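Stellumdale swap day is back, and it's bigger this time

2024-04-07

So I finally have some good news for everybody who keeps stopping me outside the bakery to ask about the hardware swap. Yes, it's happening! The Stellumdale spring swap is coming back in June, and this time we get the whole of the old Balik building (well, the ground floor, the upstairs still has that problem with the stairs).

If you've never been, the idea is pretty simple. You bring the stuff that's been sitting in your garage, you put it on a table or in one of the bins, and you go home with somebody else's stuff. No money changes hands except at the coffee counter. Last year I came in with a box of door hinges and a hand drill and left with a very nice set of shelf brackets, which are still not up, and my husband would like me to mention that.

I had a long talk on the phone with Sverre Solheim, who is running it again, and he told me 69 households have already signed up to bring something. That's a lot for a town our size! Last spring it was closer to half that, and we were already bumping elbows by ten in the morning. He's moved the opening up an hour so the early birds can get in and out before the families show up.

The big change is how things get sorted. Remember the mountain of loose screws by the back door? I do, I spent most of my lunch break with my hands in it looking for two matching wing nuts. This year small parts go in metal bins, one kind per bin, and if you bring a jar of mixed bits you'll be asked (nicely, I'm told) to sort it at home first. Lumber stays outside under the awning, and paint is a no again, even if the can has never been opened.

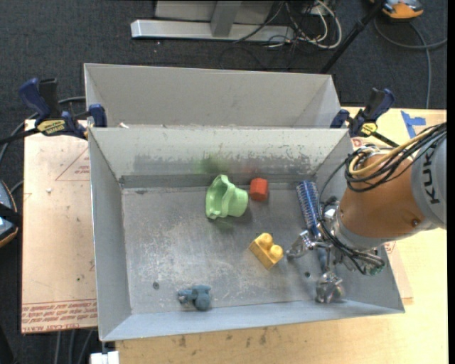
Gray sheet-metal bins, one behind the other.

I'm a big fan of the bin plan. The cardboard boxes we used before were a mess by noon, and one of them gave way while I was carrying it across the parking lot with a load of pipe fittings inside. I was picking elbows and tees out of the storm drain for what felt like a week.

There's also going to be a repair table, and I'm really excited about this part. Bring a lamp, a toaster, a chair with a wobbly leg, and somebody will have a look at it with you. You do have to stay with your item, so please don't drop it off and go get groceries. Costa, the coffee cart that parks by the library, will be there all day with the good cinnamon rolls, and the Cleda garden club is bringing tomato seedlings and whatever else has come up by then. I asked if they'd have peppers and got a "we'll see," so fingers crossed.

Somebody also asked me about the old map. Yes, the framed copy of the 1665 survey will be hanging by the entrance, same as last time, and no, you can't swap for it. People have tried. One gentleman offered a snowblower.

If you want a table of your own, put your name on the sheet at the library desk. There were 17 tables left when I checked on Friday and I took one of them, so move fast! Walk-ins are fine if you only have a bag or a box to drop off. Parking is on the north side of the building, and if you've got a trailer, use the gravel lot across the road.

I'll be at the table closest to the coffee, with a stack of picture frames, a bread machine, and possibly those shelf brackets.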